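About Ultatik

Ultatik is a small workshop in Dornwood where people teach robots to do fiddly things with their hands. We began with one arm, one borrowed bench and a fair bit of stubbornness, and these days there are 21 of us, spread over two floors of an old printing building with very good windows and a kettle that never quite gets a rest.

Our founder, Fasil Tamiru, spent years repairing sewing machines in Culville before he ever touched a robot. He likes to say that his old boss never explained a thing to him, she just put her hands over his and moved them, and that is still pretty much how we work. One of our operators takes hold of the arm and guides it through a job, or sits at the remote station on the second floor and drives it from there, and the robot keeps a record of every movement along the way. Then we do it again, a little differently, with the object turned or the tray shifted over, and again after lunch.

It's slow work and we've grown very fond of it. Our Hoàng collection (named for the street our first workshop was on) now holds 2,956 demonstrations, all of them done by someone on our own staff. The jobs are everyday ones – folding a tea towel, sorting cutlery, picking up small sporting goods and setting them down again where they belong. Soft and rolled things are our favourites, and probably our specialty by now, as they squash and tip and unroll in ways that a neat little block never will.

You don't need an engineering degree to join us as an operator. We've had a baker, two piano teachers and a retired dental hygienist at the controls, and the patience they brought with them was worth a great deal. New people spend their first 5 weeks beside someone experienced, mostly watching, then guiding the arm by hand, and moving on to the remote station when they feel ready for it.

We work with manufacturers, universities and the occasional curious shopkeeper, and we're always glad to hear about a task that somebody thinks is too awkward to teach. Visitors are welcome most afternoons from two o'clock, and every June we open both floors to the neighbourhood and let anyone who likes have a go at the controls. Do come and say hello! 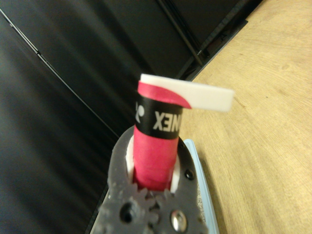
Holding a pink roll of what looks like badminton grip tape, one of the small soft goods we teach with.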